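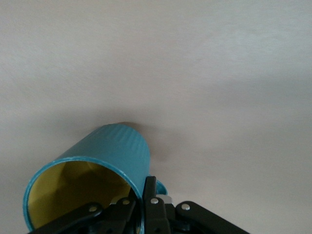 **Grupo de Menaje y Cocina Común - Edificio Darnitz**

Acta de la reunión del 27 de julio de 2018

Asisten: Balthasar Gruber (preside, a falta de otro candidato), Su-bin Ham (acta) y cinco personas más de la segunda planta. Total, 7, el quórum justo.

**1. Acta anterior**

Se aprueba la de junio con una corrección: donde decía «el fregadero se vacía a diario» debe decir «el fregadero debería vaciarse a diario». La diferencia le parece importante a todo el mundo menos a Gruber.

**2. Tazas**

Se trata el modelo verde azulado por fuera y amarillo por dentro, que Gruber propone como taza única de la cocina. Argumenta que el interior claro delata los restos de café y que así se acabarán las discusiones sobre si una taza está limpia. Ham responde que las discusiones nunca han sido sobre eso, sino sobre quién la friega.

Se presentan dos ofertas:

- Onville: 100 tazas, 2288 euros, portes incluidos. Se pide silencio durante la lectura de la cifra y no se consigue.
- Gandano: 137 euros por un lote de prueba, sin compromiso. El comercial ha llamado ya varias veces para recordar que es sin compromiso.

Una asistente pregunta si el color se puede elegir. Se le contesta que sí, y se lamenta de inmediato haberlo contestado: siguen veinte minutos sobre el granate. Vuelve a la mesa el verde azulado, que no entusiasma pero tampoco ofende.

Acuerdo: pedir el lote de prueba a Gandano, en verde azulado y amarillo. Cinco votos a favor, uno en contra y una abstención - la persona que se abstiene bebe té y se declara parte neutral.

**3. Cómo se guardan**

Ham pide que las tazas se dejen de pie en el estante y no tumbadas, porque ruedan. Gruber sostiene que tumbadas escurren mejor. Se le recuerda que para escurrir hay un escurridor, comprado a petición suya.

Acuerdo: de pie, boca abajo en el escurridor y boca arriba en el estante. Ham redactará el cartel. Se le ruega que esta vez quepa en una sola hoja y que evite las mayúsculas.

**4. Lavavajillas**

El programa corto sigue sin terminar de vaciar el agua. El técnico de Ok vino, lo miró y dejó una tarjeta. Se acuerda llamar al número de la tarjeta. Mientras tanto, programa largo.

**5. Ruegos y preguntas**

Se ruega la devolución de las cucharillas, sin preguntas. Se pregunta por la mantequilla con nombre y apellido que desapareció en junio. No hay respuesta.

**Tareas**

- Gruber: pedido a Gandano y contestar a Onville con educación.
- Ham: cartel y llamada a Ok.
- Todos: fregadero.

Se levanta la sesión a las 12:40. Quedan en la mesa tres vasos sin recoger.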